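7.4 Marker tracking lost on the hand-held gripper (fault 105)

Applies to: Nelel hand-held gripper with firmware 26 or later, used with Sterkon recording software.

Fault 105 is raised when the wrist camera cannot follow the marker on a finger. The opening width is no longer calculated and the last good value is held in the log. Recording does not stop by itself. A log with a held width must not be used to drive an arm, as the arm may close on a part at the wrong point and crush or drop it.

CAUTION: Keep hands clear of the fingers during the whole procedure. The trigger spring can close them without warning when the housing is opened.

Before you start

1. Stop the recording and mark the log as faulty in Sterkon.
2. Release the trigger and let the fingers come to rest.
3. Disconnect the gripper from any arm or powered mount.

Checking the view

4. Open Live View and choose Full Image. Do not use the cropped view, which hides the outer part of the lens circle.
5. Hold the gripper level and point it down the length of the room.
6. Look for the marker beside the finger. All of its black border must be inside the lens circle. A tilted marker is acceptable. 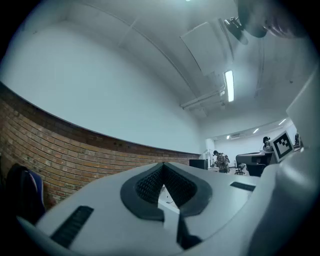

Figure 7-3. Full Image view with finger and square marker at right, housing and rubber pad at bottom.

7. Check that the black slots in the housing are free of tape, labels and cable ties.
8. Compare the marker with the background. Bright ceiling lights can lower the contrast of the white margin. If the border flickers in the overlay, turn the gripper away from the lights and repeat step 6.
9. Set the exposure limit to 3000 and wait for the overlay to settle.

NOTE: The exposure limit returns to its default after a restart. Save it to the profile if the gripper is always used in the same room.

Cleaning and refitting the marker

10. Wipe the marker with a dry, lint-free cloth. Solvent lifts the print.
11. If a corner has come away, remove the whole marker. Do not glue the corner down.
12. Fit a new marker from the Mathur spares kit. Press from the centre outwards.
13. Open and close the fingers slowly over their full travel. The marker must not touch the housing.
14. Run Width Calibration. The error shown at the end must be no more than 2 mm.

CAUTION: If calibration fails, do not raise the error limit to clear the fault. Tag the gripper and take it out of use.

If fault 105 returns

A fault that comes back with a clean, flat marker usually means that the finger is loose on its slide. Grip the finger near its base and try to rock it from side to side. Any play that can be felt calls for a new slide, which is a workshop job. Logs made after the last successful calibration should be treated as suspect and checked one by one against the width trace.

Send the fault report with the log and a saved Full Image view to Pirjo Kinnunen, Service Desk.

Section revised 3rd October. Replaces the May issue, in which step 14 was missing.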